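Filed under: Design Studies / Everyday Objects

4. Pattern, Facets and the Shared Cup Shelf

4.1 Why cups

Of all the things people share in a workplace, cups may be the most fun to study. They are small, they move all day long, and people form strong attachments to them. In our diary study at Wemmont, participants wrote 1,000 entries over the course of June, and the longest ones were nearly always about finding, losing or choosing a cup. One entry spends half a page on the difference between two shades of blue!

The question for this section is a simple one. When several cups of similar size stand side by side, what do people go by when they pick one out? Our earlier guess was color. The diaries pointed somewhere more interesting -- to the surface. People wrote about ridges, flowers, "the one with the diamonds," and the way a cup looked when the sun came in. We therefore put together the Mukitz set, 36 cups chosen so that color and surface pattern could be compared separately. Some share a pattern and differ in color, and others have a pattern found nowhere else in the set.
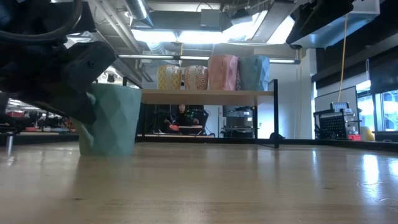

Word count: 2,000

Figure 1. Cups from the Mukitz set. On the shelf, left to right: yellow with a pale textured pattern, cream with an orange radiating floral pattern, pink faceted, blue-gray faceted. A mint-green faceted cup is on the tabletop.

4.2 Faceted cups

The faceted cups were the happy surprise of the project. The green and blue-gray cups in Figure 1 have the same kind of geometric surface, and on paper they should be easy to mix up in poor light. In the sorting task they were treated as a family. Participants put them together first and only then looked at color, often saying the color out loud as a kind of first name: "green diamond," "gray diamond." The pink one joined the family without any fuss.

Light matters a great deal for these surfaces. On the mint-green cup the highlights fall on separate small faces, so the pattern reads clearly even where the color is pale. We had planned to run all sessions under ceiling lights to keep things even, and we are very glad we changed our minds. Daylight from the side brought the facets to life, and participants who had shrugged at the faceted cups in the late afternoon picked them up again the next morning with real interest.

4.3 Flowers and texture

The cream cup with the orange floral pattern was the one people remembered. Asked after lunch to list whatever they could recall from the shelf, most participants began with it, wherever it had stood. We think the single strong motif does the work, together with the contrast between orange and cream. The yellow cup behaved quite differently. Its pattern is pale and takes a closer look, and participants nearly always called it "the yellow one" with no mention of texture at all until they had held it.

4.4 Lattices, printed and otherwise

Lattice patterns needed a group of their own, which we named Mondal in our coding sheet. A lattice covers the whole surface evenly and gives the eye no one spot to settle on.

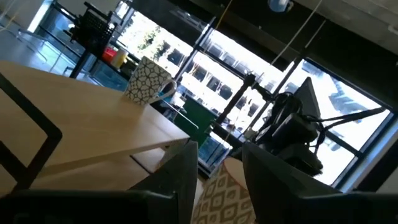

What sets one lattice apart from another is the shape of the repeated unit and how strongly it stands out from the ground. Black rounded shapes that lock together on white ceramic are bold enough to be named from across a room. A brown-and-white diamond print on a cream paper cup is gentler, and its descriptions leaned on other things, mostly the fact that it was paper. Participants at the Gitska site went further and refused to count paper cups as cups in the first sorting round. We let them, and the argument that followed gave us some of our best material -- see the transcript notes in Section 6.

Handles also came up here more than we expected. Once a mug has a handle, people use it to give directions ("handle toward the window"), and pattern drops to second place in what they say. For the sorting task we coded the handle separately from the surface, and pattern names were compared only within each handle group.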